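Plurkbridge Library Reopens With a Stone Floor Worth the Trip

16 Mar 2023

The old reading hall at Plurkbridge Library is open again, and wow, was it worth the wait! The doors had been shut since September while crews tore out the worn carpet and put down 4,000 square feet of veined gray stone.
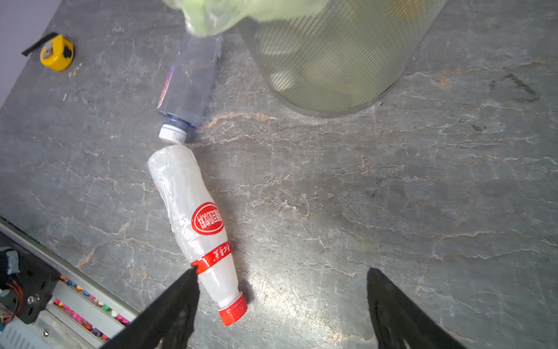
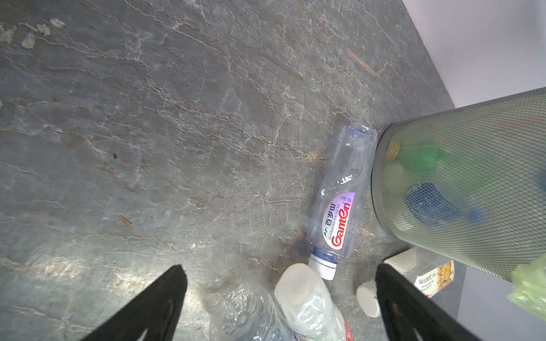
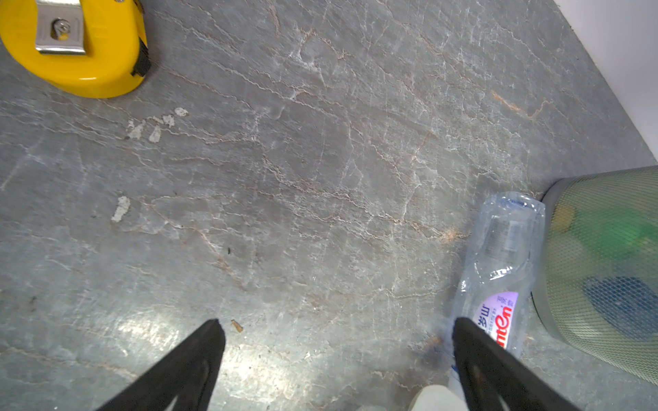 Gray stone with pale veins.

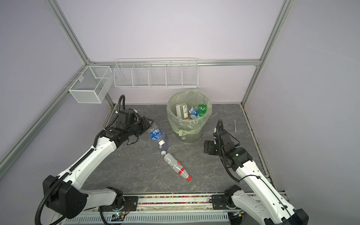 Faustine Delaunay, the head librarian, had been asking for a new floor for 12 years. The carpet dated from the time the hall was still the Arnaud dance school, and it had soaked up every leak the roof ever sprang. "I used to plan my route to the atlases by where it squelched," she said, laughing.

The stone came from the Hukham quarry, just up the valley, which also supplied the front steps when the building went up. Delaunay dug the original order out of the town records and found that the first owners had wanted stone indoors too, then ran short of money and settled for pine boards.

There's plenty more to enjoy. The tall windows on the river side open again (they had been painted shut!), and the children's corner has moved out of the basement and into the sunny end of the hall. Lamps by the lighting studio Lumis hang over the long tables, so evening readers can finally see what they're reading. The local history shelves now hold 1,907 books and pamphlets, a good many of which had been sitting in boxes upstairs.

Opening day brought a line down the steps before nine, and the first book checked out was a field guide to moths. A series of 18 free evening talks starts next, beginning with one on the valley's quarry families. The hall stays open until eight on talk nights, and coats can be left in the lobby.

Comments

marnie_k
My grandfather cut stone at Hukham! Will definitely be at that first talk.

Oldtownreader
Gorgeous, but is it going to be freezing in winter? I kind of miss the carpet. Not the smell though.

TJ
Took both kids, and we stayed two hours. The window seats are the best spot in town.

Reply · Report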